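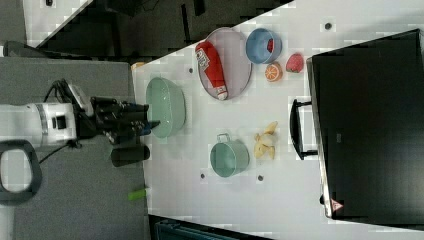 Siregar Toy Library, Play Kitchen Group
Minutes of the meeting held on Sun 30 March, Adgate hall, back room
Present: Vaughn Whitfield (chair), Bayu Sitompul (minutes), four members. Apologies as listed on the door sheet.

1. Minutes of the February meeting
Agreed, after Vaughn asked for "excellent value" to be struck out of the part on the Garuna set. Struck out.

2. The Garuna kitchen set
The set was laid out on the white table: ketchup bottle on its round plate, strawberry in the blue bowl, orange and second strawberry next to it. Bayu likes the pale green pieces. Vaughn doubted that a colander with handles at both ends will survive a term of being fought over. He also asked why every play kitchen must come with ketchup. No answer was minuted.
The supplier says the pieces stand up to 200 washes. Members wished to know who had washed them. Bayu to write and ask.
The black frying pan was thought too large for the shelf boxes. The slotted spatula may go in with it or may not; left open.

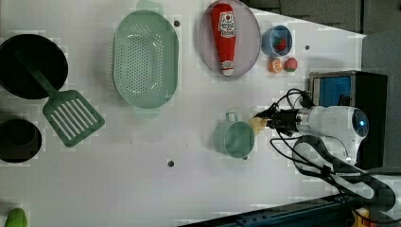 3. Storage
Skoltden have quoted 225 for 7 lidded boxes. Vaughn called this a lot of money for lids. The balance stands at 1,377 and the meeting did not feel like spending it on the strength of a leaflet. Bayu to get a second price.
Bayu proposed sorting by food and crockery. Vaughn predicted that the banana would be in with the plates inside a week, whatever the labels said,
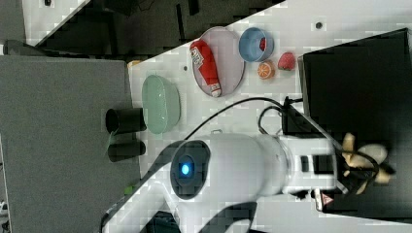
and asked that his view be recorded. It was agreed to try it until the summer, with one member against.

4. Any other business
Request for a toy till: put off again.
Next meeting to be fixed by email.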